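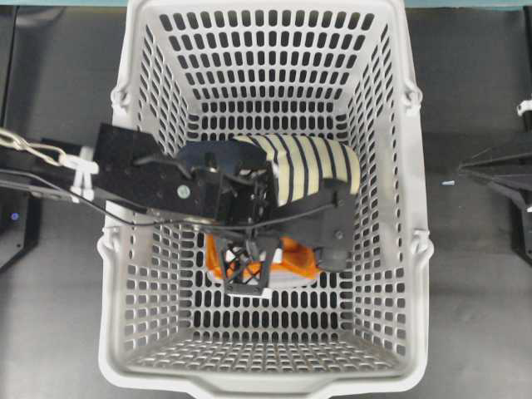
Do you fold small stuff before it goes in the basket, or after it gets to the bedroom?

Before, every time, right at the table where I sort. Anything small enough to roll gets rolled, and the basket goes upstairs ready to unload straight into the drawers.

Posted in May by Bohdana Didenko
Filed under: Laundry & Linens, List Mail

Hi all,

The question up top came from Liudmyla and the answer is mine, but she wanted the long version, so get comfortable. Myroslav wrote in last night too and I'm going to answer him at the same time. His message first:

> Bohdana, I tried your rolling thing with the kids' socks
> and half of them came undone by the top of the stairs.
> Also my basket is one of those tall round ones and
> everything I want is at the bottom. Is it worth getting
> a low rectangular one or am I just bad at this? And do
> you really keep dish towels in with the socks? My mother
> would faint.
> – Myroslav

You're not bad at this! Kid socks are miserable to roll, there's hardly any sock there. What works for me is laying the pair flat, one on top of the other, rolling from the toe as tight as I can get it, and then flipping the cuff of the outside sock back over the whole thing. If there isn't enough cuff to flip, I don't bother. Those get folded in half and stood up in a shoebox lid, and the lid rides in the basket.

Small towels are easier. I fold them lengthwise into thirds, roll from the short end, and put them in with the loose edge facing down. Stripes help a lot, by the way – if you line the stripes up on the first fold you know the thing is straight, and if they wander off on you it's going to be a lumpy roll.

About the basket. Yes, I'd go low and rectangular, with slots or holes in the sides. I had a tall one for years (a Havard, I think, the lid cracked) and I was always digging. In a low one I can do a single layer of rolls and see the whole lot from above. White plastic is fine, it wipes down and you can spot a stray dark sock in it. The one thing I'd check is the floor of it. If the grid is coarse, the little things poke through and snag, so run your hand over it in the store. Ecaterina swears by her Kushnir with the cloth liner but she also washes the liner every week and I know myself.

I put mine up on the table to fill it, never on the floor. My back is 55 years old like the rest of me and it has opinions about bending.

And the dish towels, okay, I can hear your mother from here. They're all clean at that point! But I do keep them at one end, socks at the other, and anything bright goes in the middle as a divider. An orange T-shirt does the job nicely. When I get upstairs I grab everything on one side of it and it's all one drawer.

Lukian asked a while back how many socks a normal household has and I finally counted ours for him. 200, not counting the singles bag, and there are 4 of us. I would like to know what the rest of you come up with, because my sister claims she has 1,000 clothespins and I don't believe that either.

Two odds and ends. The Rutelent drawer dividers I mentioned last time do fit a shallow drawer, but you have to trim the end piece, and scissors won't cut it, I used garden snips. And if anyone still has the handout on folding fitted sheets, could you send it around again? Mine got used as a coaster and I can't read step three.

Myroslav, let me know how the shoebox lid goes.

Bohdana

Last updated: May, 9:40 p.m.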